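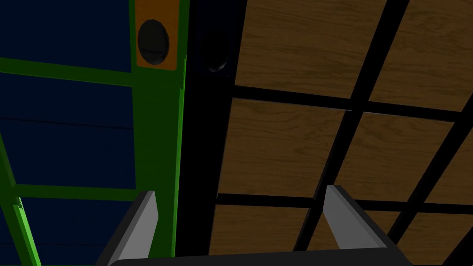
The Review That Was Never Written

Last June my neighbor forwarded me a message about the Climora, a small room heater. It said that a family had to leave their house at night after the heater "melted through the floor," and that the seller paid them to stay silent. The message had no town and no family name. It ended with the request to send it to everybody you love. My neighbor loves many people, so I believe it traveled far.

I spent a few evenings looking for where it came from. The oldest copy I could find was a comment under a recipe, signed by one Wendelin Brunner. He had posted the same words under 321 other pages, and on some of them the product was a toaster. I wrote to him and received no answer. Maybe he is a real man with a real grievance. Maybe he is a name that somebody typed.

My opinion is that we judge such messages by the wrong question. We ask, "Could this happen?" Of course it could. Heaters do get hot, and companies do sometimes hide things. Almost every false story about a product passes this test, and that is why it is forwarded. A better question is, "Who says so, and could I call this person?"

Nadja Kälin, with whom I worked at a consumer newsletter called Grastgate, disagrees with me. She says that a warning costs nothing, and if 3000 people unplug a heater for no reason, no harm is done. I respect her, but I think she forgets the shop owner. Fadi Rawashdeh sells household goods on our street, and he had 4 of these heaters returned in one week. Not one of the customers had a problem with the heater. They had read something. He gave the money back, and he could not sell opened boxes at full price.

There is also a slower damage. When a true warning comes, it looks exactly like the false ones. It has the same capital letters and the same worried tone. My neighbor now deletes them all without reading, and I cannot say that she is wrong — but one day she may delete the one about her own stove.

I do not ask people to become investigators. I ask for one small habit: before you forward a warning, look for a date, a place and a model number. If two of these are missing, leave it alone until tomorrow. I have done this for a year now, and most of the messages are still waiting in my inbox.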